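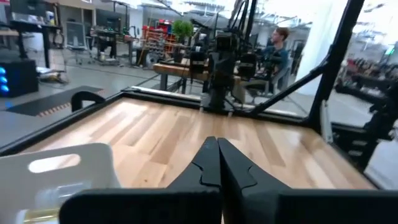
How long should a newly oiled top be left before bins and bottles go on it?

Leave it overnight. The oil is dry to the touch sooner than that, but plastic feet and bottle bases can still leave rings in it. Clean, unoiled tops can be used right away.

## 2. Setting up the top and sorting small bottles

This section covers the Zikia bench with a solid wood top, order code 642. If you have the older top supplied by Szulc, follow the same steps but skip step 3.

### 2.1 Preparing the top

1. Clear everything off the wood, including bins.
2. Wipe along the grain with a damp cloth and then with a dry one. Get into the gap where the wood meets the rails.
3. Check the four corner screws from underneath. Tighten by hand until snug.
4. Look along the surface from one end. Knots and color changes between the strips are normal. A raised edge you can feel with a fingernail should be sanded lightly and oiled again.
5. Move any lamp that throws glare on the part of the top where you read labels.

**Caution:** Do not use bleach or scouring powder on the wood. Both take the finish off and leave a pale patch that oil will not hide.

### 2.2 Placing the bins

1. Use a bin with a handle slot. Brosard bins in the small and medium sizes fit; the large one takes up too much of the top.
2. Stand the bin near one edge, with the handle slot where your hand reaches it first.
3. Keep the middle of the top free for sorting.
4. Load each bin to no more than 40 small containers. Past that the lower ones are hard to find and the bin gets awkward to lift by one side.

**Note:** Translucent bins let you see roughly how full they are from across the room. Solid ones need a label on the front wall.

### 2.3 Sorting the bottles

1. Tip the bin gently and take the bottles out by hand. Do not pour them.
2. Check each cap. Anything loose gets tightened before the bottle is put down.
3. Stand up the bottles that will stand. Put the wide ones toward the back.
4. Lay the rest on their sides, with a little space between them.
5. Group by contents first and by size second. Bottles holding small loose pieces go together even if the caps are different.
6. Put plants and other decoration behind the work, clear of the bin.
7. Return one group at a time to its bin.

**Caution:** Never sort bottles with unknown liquid in them on bare wood. Set them on a tray and deal with them last.
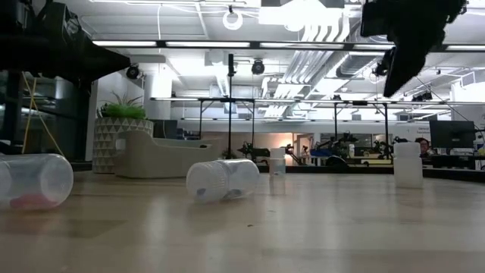 A customer in Endville wrote to us that step 4 gave her trouble: "Mine kept rolling until I folded a dish towel into a strip and laid them against it. I also stopped lining them up by height, because I was spending more time on that than on the sorting." The towel works well and we now suggest it for round bottles under 2 inches across. Ribbed or square ones don't need it.

### 2.4 Finishing up

1. Pick up grit and crumbs with a soft brush before you wipe. Grit dragged under a cloth scratches the finish.
2. Wipe the top dry.
3. Put the bins back on the shelf with the heaviest at the bottom.
4. Water any plants away from the bench and let the pots drain before bringing them back.

Oil the top again in December if the room is heated, or when drops of water no longer bead on the surface.

### 2.5 If something is wrong

- **Sticky patch on the wood:** too much oil. Rub with a dry cloth, wait a day, rub again.
- **Bin rocks:** check for a bottle cap or bit of grit under one corner.
- **Cap won't close:** clean the thread with a dry brush. If it still won't seat, replace the bottle.
- **Dark ring under a bottle:** see section 5, Stains.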